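Where Wisstead Puts Its Things: a report on household storage

Our module asked for 3,000 words on "domestic life". We picked storage, mainly since Dae-han was moving house in August and had strong feelings about it.

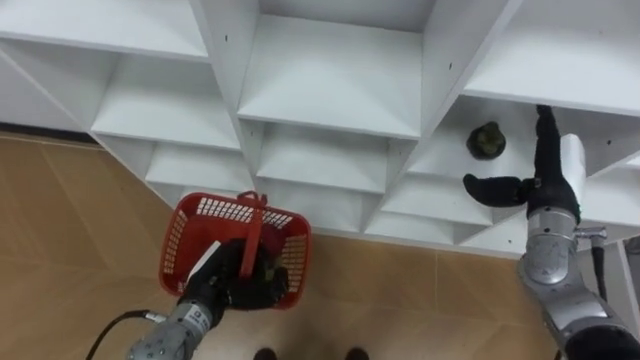

Despina Karagiannis
Second-year student, group report editor

We spoke to four households in Wisstead and asked each of them to keep a diary of lost objects for a fortnight. One diary was lost. The other three agree that keys move about at night and that scissors belong to whoever had them last.

The older houses have a cupboard under the stairs, and people spoke of it the way sailors speak of certain rocks. The newer flats near Adville have no such cupboard, so their tenants buy shelves. Some 100 years separate the two kinds of home, and the phrase "we'll sort it out at the weekend" was heard in both.

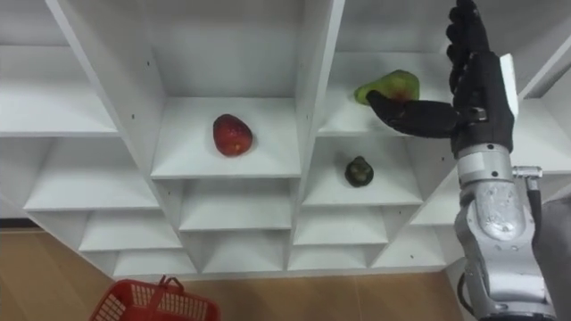

Fig. 2. White shelving with open cubbies.

Nam-gil wanted a chapter on labels. He had found that labelled boxes were opened less often than plain ones, although his sample was his mother's loft. Our tutor, Mr Kirkegaard, wrote "is this a finding?" in the margin, and we have kept the chapter but made it shorter.

If we did the work again we would ask about sheds. Copies of the surviving diaries are with Ro-un, who is fairly sure which drawer.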